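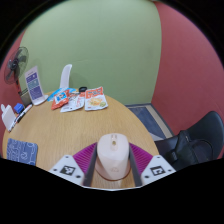
Perchlorate brine runs, Urkine chamber, March

Batch 3 of the Cukthorpe simulant went in at 09:40. Magnesium perchlorate at 30 percent by weight, 70 g of soil per tray. Pressure held overnight. Tray temperature read -61 C at the low point, colder than the setpoint. Suspect the thermocouple on the shelf side; swap with the spare before the next run.

Conductivity rose on the warm ramp, well below the melting point of plain ice. Same shape as batch 2, onset slightly later. Grilolau salt tables put the eutectic close to where we see the knee. Need a finer ramp to say more.

Controls: dry simulant flat throughout. Ice-only tray noisy, ignore the first hour.

To do: re-zero the humidity probe, rename the log files (two have the Montoya prefix by mistake), order more tray liners.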